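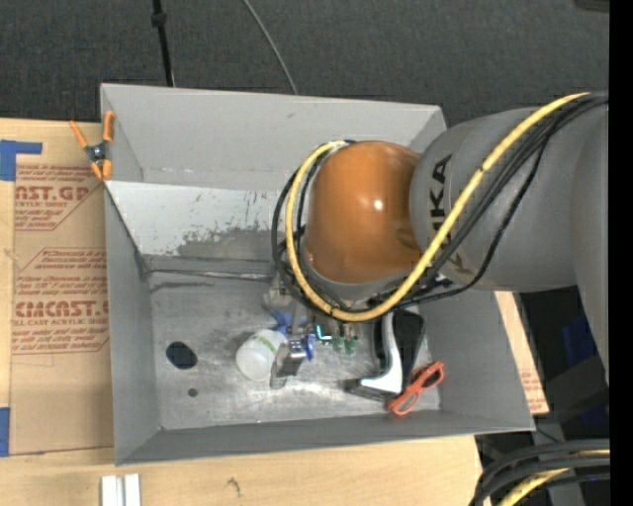

Severin Fankhauser replied that he had seen the same banding on silk crêpe two seasons back, and that in his case the steamer was at fault and the print paste was fine. He asked for the steaming log and a swatch from each end of the bolt before anyone touched the recipe.

Category: Printed textiles > Colour faults > Open and closed tickets
Print this page | E-mail this page
5 comments | 2 shares

Ticket 2980
Opened by: Ghada Hijazi
Product: Ririk reactive print paste, deep red and ink blue
Cloth: silk crêpe de chine, 138 cm wide, hand-screened
Status: closed, with one point carried over

Fault as reported
Pale bands across the full width of the cloth after steaming and washing. The bands do not line up with the screen repeat. They are strongest in the red and hard to find in the blue. The edges are soft. The outline colour, a black printed last, is not affected. The cloth is for the skirt panels of an evening dress, cut on the bias, so a band running weft-wise on the bolt ends up as a diagonal across the hip.

Already tried before opening the ticket
- Fresh batch of red paste from a new tub. No change.
- Heavier squeegee pressure on the red screen. More colour overall, bands still present.
- Longer drying time before steaming. No change.
- Second wash at a higher temperature. Bands slightly clearer because the loose dye had gone.

Entry 1, Ladi Anozie
Swatches received from both ends of the bolt. The outer end is clean for a little under a metre and then banded. The inner end is banded throughout. Measured the gap between bands on the longer swatch. It gets shorter towards the inner end, which fits a cloth wound on a roll. A fault at the print table would give an even gap. Agree with Severin that the steamer should be looked at first.

Please send the make of steamer, the backing cloth used in the roll, and how the roll is tied.

Entry 2, Ghada Hijazi
Upright steamer, Altona, bought second-hand. Backing is unprinted cotton, washed, used many times. The roll is tied with cotton tape in two places and then wrapped in newsprint. Steaming time is as given on the Ririk data sheet. The lid has a felt pad to catch drips, replaced in November.

Entry 3, Ladi Anozie
Drips from the lid would leave spots or rings with a hard edge, so I have set that aside. Two things to test, one at a time:

a) Backing cloth. Old cotton that has been creased will press unevenly on the silk, and steam passes more slowly where the layers are tight. Use new backing, ironed flat, wider than the silk on both sides.

b) Roll. Wind on a larger core with a loose, even tension. Do not tie over the printed area.

Use the same paste for both tests. Keep a strip of unsteamed print from each length for comparison.

Entry 4, Ghada Hijazi
Test (a) done on a short length. Bands fainter but present. Test (b) done with the old backing and a Danzer cardboard tube in place of the usual narrow dowel. Bands gone in the blue, one faint band left in the red near the core. Both changes together: no bands that I can find in daylight or under the lamp.

Entry 5, Beat Moser
The red in this range fixes more slowly than the blue, so it shows uneven steaming sooner. The black goes on last and is a much heavier deposit, and a small loss there would not be visible. No fault found in the retained sample of the red. I would not alter the recipe. Extra urea would hide the banding on this cloth and cause bleeding on the fine outlines.

Entry 6, Salvador Morais
Asking for the pattern room. Can the banded cloth be overprinted and steamed again? There is enough for the sleeves and the neck frill, and the Cundden fitting is booked.

Entry 7, Ladi Anozie
Not recommended for the sleeves. The washed silk has lost its pretreatment and a second red will sit differently beside the first. For the frill it may be acceptable, as the gathers will break up any difference. Cut a test piece, gather it to the full ratio and check it on the stand. Any piece steamed twice should be measured again before cutting, as the crêpe may draw in further.

Resolution, Saturday, July 25, 2026
Cause: uneven steam access in a tightly wound roll on a narrow core, made worse by creased backing cloth.
Action: larger core, new ironed backing, no ties over the print. Skirt panels to be reprinted on new silk from the same dye-ready lot. Banded cloth kept for the frill and for toiles.
Carried over: shrinkage figures for twice-steamed crêpe, Ghada Hijazi to supply.

Filed under: silk, screen printing, steaming, banding, evening wear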